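Bench budget, round two (long, sorry)

07/06/2020

Quick one tonight, well, it was supposed to be quick. The quotes came back and I've been moving numbers around a spreadsheet since lunch.

Where we are: the plan is still one bench, one arm, instruments at both ends, plates parked in between. Sim first, buy later. Samran Nuchit has been pushing for this since February and he was right, I'll say it in writing. We've already moved the arm base twice in the model and it cost us nothing. Moving a real one means drilling another set of holes in a bench we haven't paid for.

The quotes then. Wameck want the whole thing as a package – arm, gripper, base plate, install. Atar will sell the arm alone and leave the rest to us. On paper Atar is cheaper. Then you add the gripper. Then the plate holders, which are 77 dollars each, and nobody buys just one. Then somebody's time to bolt it all together and teach it positions, and that somebody is me.

Shipping on the Wameck crate alone: $2,034. I asked twice. Yes that is the real number. No it doesn't include getting it up the stairs.

Current layout, with the arm left of center:
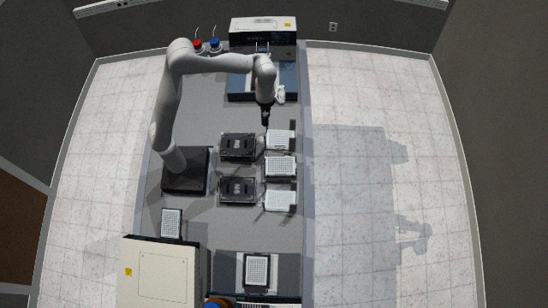
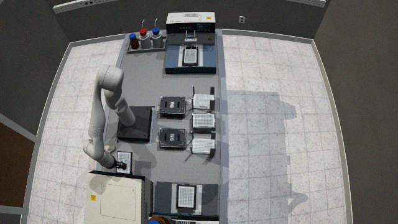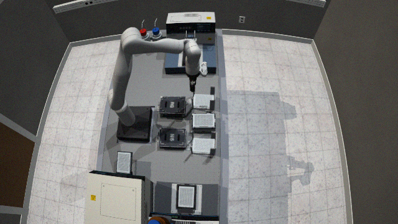 The bench in simulation, three arm poses. Black modules in the middle, plate column on the right.

What I'm getting out of these is mostly reach. The back instrument is the one that worries me. If the arm can get a plate onto that blue deck without doing something silly with the elbow, we can go with the shorter model and save real money. If not, it's the longer arm and there goes the spare gripper. Front end matters too, the big cream machine takes up that whole corner and it's not getting any smaller.

Nam-gil Byun went through the plate positions with me and wants wider gaps in the column. His argument is fingers need room. My argument is bench costs money by the foot. We settled on leaving it alone untill the gripper drawings come in, so nobody won.

Stuff that is NOT in the quote and needs to be in the budget:

Power. Outlets on the back wall, fine for the far end, what about the near end? Need an electrician's price.
Bottles and tubing. Small money but it's never in the first draft.
Service contract. Proster want it paid up front, I want it yearly. Still arguing.
Guarding, or a light curtain, or a line on the floor and a stern sign. Safety office hasn't answered.
Training, 4 days, travel on us.
Plates. We will wreck some learning. Put down a couple of boxes and don't pretend otherwise.

I also had the base plate down as "included" and its not, in the Atar version anyway. Fixed now. Check your line items, people.

As for the money, we have some 80 percent of it if the Duangkaew grant pays out on schedule. The rest comes out of next year or comes out of the bench. Samran says cut one of the black modules and add it back later. I don't love it. Half the reason for the arm is keeping both of those busy overnight, and if you take one out the schedule goes lumpy and the payback math looks worse, and then finance asks why we need the arm at all. Been there with the old plate washer.

So the order of things for now – finish the reach runs, get the electrician in, go back to Wameck and ask for a price without install. If they drop it enough I'll take the package and stop thinking about bolts. If they won't, Atar, and I clear a few weekends.

If anyone reading has bought a bench mounted arm lately and remembers what they forgot to budget for, please leave a comment. Especially freight. I'd like to know if that figure is normal or if they just saw me coming.

More when the electrician calls back. Spreadsheet is on the shared drive, tab 3, ignore tab 2 its wrong.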